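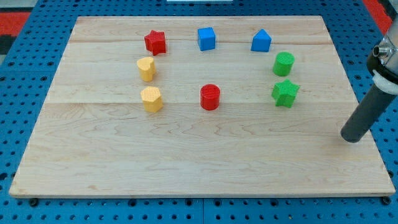
Do you need the expensive gripper to pick up small plastic shapes?

Depends on the shapes. Cubes and cylinders, save your money. For stars I would pay more, and I'm going to grumble about that for the rest of this post.

January 2022, quick notes before I forget which one I hated.

Two grippers this month. The Poltari, 298 dollars, and the Coste, 184 with the cable. Same arm for both, same controller, same Stetik camera mount that I keep meaning to replace. Printed blocks in four colors on the wood board. Cylinders, a cube, stars, a heart, the little house. The heart was a dumb idea and I'm keeping it.

**Coste first.** Cheap, light, opens fast. Closes fast too, which is a problem – default speed is way too high and it smacked the cube clean off the board on the first try. Turned it down, fine after that. Cylinders no trouble at all, you can come in from any angle and it doesnt care. Cube fine if the wrist is square to it. If you're off by a few degrees the block twists into line by itself, so okay, free alignment.

Stars were bad. Two flat fingers and a five-pointed thing. You get a point on one side and a notch on the other and the whole block rolls in the grip. Half the time it came up crooked and then sat down crooked in the wrong place. The heart does the same if you grab it across the lobes. Grab it lower and it holds, but then I have to know which way the heart is facing, and my camera code only sort of knows that.

**Poltari.** Heavier. Annoying to mount – the screws it ships with are too short for my plate, so that was an evening gone. Softer pads though, and you can set the force properly instead of guessing. Stars came up straight nearly every time. The house I expected to be a pain because of the roof, but go in on the side walls and it's the easiest one of the bunch.

Ridges from the printing help, I think. I sanded one spare block smooth and the Coste dropped it right away. Poltari held it. One block, not science.

Other stuff, no order:

- The Poltari docs list the force values in one table and the units in a different table. Why.
- Coste cable is stiff and pulls on the wrist when it's turned all the way around. Zip tie fixed most of it.
- I had the controller timeout set to 800 ms and that was too short for slow closes. It thought every grab had failed. Lost a whole night to this before I looked at the log.
- Red and yellow detect fine. Green goes weird under my desk lamp, seperate problem.
- Spacing matters more than I figured. Poltari pads are wide, so neighbors get bumped if I crowd the blocks. Coste can squeeze in closer.

So which one stays on? Poltari for now, mostly for the force setting. If I was only moving cubes and cylinders I'd send it back and spend the difference on filament. The Coste goes in the drawer as a spare, not selling it.

Somebody at the Hillivmont meetup told me to just print my own fingers with a V groove for the Coste. Probably right. That's February, if the printer behaves. I want to try the groove on the stars first and leave the heart for last. Also need to fix the green thing. And order longer screws, M4, I keep forgetting.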